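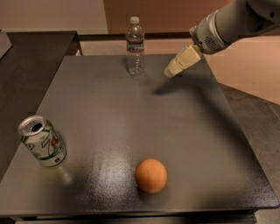

*Figure 4. Arm over the work table with ball, can and bottle set out.*

## 5. Table Setup and Safe Working Rules

This section applies to all Akine tabletop cells used for pick-and-place work. Read it together with the site risk assessment. Where site rules are stricter, follow the site rules.

### 5.1 Before power-on

1. Lock the table casters or bolt the table feet to the floor. The top must not shift when pushed by hand.
2. Wipe the tabletop and let it dry.
3. Remove tools, cups, phones and loose cable from the tabletop. Only task objects may remain.
4. Check that the emergency stop can be reached from the operator position without leaning over the table.
5. Turn the key switch to SETUP.

**Note:** A semi-glossy top reflects ceiling lights. Glare can hide the edge of a clear or white object from the head camera. Dim or move the light, or fit the Hurnden matte cover. Do not correct for glare by raising the camera gain.

### 5.2 Placing objects

1. Confirm that the arm is stopped and the status light is steady.
2. Place objects one at a time. Leave at least 104 mm between neighboring objects.
3. Stand bottles and cans upright. Drain opened containers fully and fit caps where the container has one.
4. Set balls and other round objects on a level part of the top. If a ball rolls when released, level the table before going on.
5. Withdraw both hands and step back behind the floor line.

**Caution:** The opening of a drink can may have sharp edges. Wear cut-resistant gloves when clearing crushed or torn cans.

**Caution:** Liquid left in a container can reach the wrist vent if the container is squeezed or tipped over the arm. Stop the cell at once if liquid is seen on the arm. Do not restart until the wrist has been inspected under Section 8.

Objects near the far edge are permitted only if the reach check in 5.3 passes. An empty plastic bottle is easily pushed off the table by a light touch from the gripper.

### 5.3 Reach and clearance check

1. Select **Check > Reach** on the pendant.
2. Hold the enable switch and jog the gripper to a point above each object in turn. Keep the speed at or below 5 percent.
3. At each point, look along the full length of the arm. No link may pass over the operator position.
4. Record the result in the cell log. Enter the object type and PASS or FAIL.
5. Move any object that fails and repeat the check for that object.

Keep the area behind the table free of people during this check. A wall behind the table does not count as a guard unless the risk assessment says so. If the gap between table and wall is less than 300 mm, fit the Bristcombe rear panel to close it.

### 5.4 During a run

- Do not reach over the table to straighten a fallen object. Press STOP, wait for the steady light, then reach in.
- Do not rely on the arm's shadow or sound to judge where it will move next.
- Keep side tables clear of items that could fall into the work area.

### 5.5 After a run

1. Return the arm to the park position.
2. Turn the key switch to OFF and remove the key.
3. Clear the objects and check them for cracks and tears. Discard damaged items.
4. Inspect the finger segments for play. If any segment moves when pressed lightly, tag the gripper and see Section 9, *Živković Finger Set: Replacement*.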